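Informe de avance: línea de expositores de sobremesa
Proyecto Fletska, periodo de junio a agosto
Para: Fondo Brosbridge de Pequeño Comercio
Presenta: Taller Devard

Resumen del periodo

El taller ha trabajado en el expositor pequeño para accesorios, el segundo de los previstos en la solicitud. El primero, el de pared, quedó cerrado en el informe anterior y no ha tenido cambios. Del pequeño hemos hecho 4 versiones. La que se mantiene es la de bandeja ovalada con poste central y travesaño en forma de T. Las otras tres se descartaron por peso o por precio.

La ayuda concedida cubría 700 unidades entre los dos modelos. A finales de agosto hay 500 entregadas en el almacén de Ashworth. Las restantes dependen del proveedor del acabado negro, que cerró dos semanas en verano y nos avisó tarde.

Trabajo realizado

Se ha revisado la unión del poste con la bandeja. En la versión anterior el poste giraba al colgar una pieza en un extremo del travesaño y había que apretarlo a mano cada pocos días. Ahora lleva un encaje más profundo. El cambio sube algo el coste por unidad, dentro de lo que permite la partida de materiales.

También se han probado los ganchos cortos que bajan del travesaño. Los usamos con piezas pequeñas y ligeras, de las que se venden junto a la caja. Las pruebas se hacen sobre un tablero de madera clara, en el suelo del local, donde hay más sitio que en el banco.
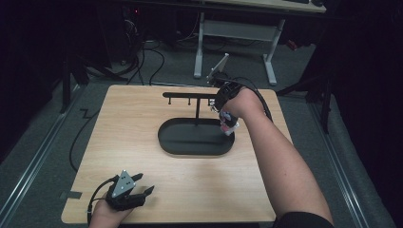
¿Qué peso admite el expositor?

Está pensado para artículos ligeros: llaveros, pendientes, adornos de pelo y similares. Para bolsos o collares largos se recomienda el modelo de pared, que va atornillado.

Incidencias

Una partida de bandejas llegó con el borde mal rematado y se devolvió entera. El proveedor la repuso sin cargo, pero perdimos días de montaje que no se han recuperado del todo.

Dos tiendas del grupo Ashworth pidieron un travesaño más largo. Lo estudiamos y no lo vamos a hacer en esta fase, porque obliga a cambiar la caja de envío y el embalaje ya está comprado. Queda anotado para una posible ampliación.

El acabado mate marca las huellas más de lo previsto. Se ha incluido en la hoja de instrucciones una línea sobre limpieza con paño seco.

Gasto

Materiales va según lo presupuestado. Transporte está por encima a causa de la devolución y de un segundo viaje al almacén. Proponemos compensarlo con lo que no se ha gastado en la partida de imprenta. Si el Fondo no está conforme, rogamos que lo indique antes del cierre del trimestre.

Próximos pasos

Terminar las unidades pendientes y entregarlas en octubre. Enviar al Fondo una muestra de cada modelo con su hoja de instrucciones. Recoger por escrito la opinión de las tiendas que ya tienen el expositor en el mostrador; por ahora solo hay comentarios por teléfono. El informe final incluirá las facturas del acabado, que todavía no hemos recibido.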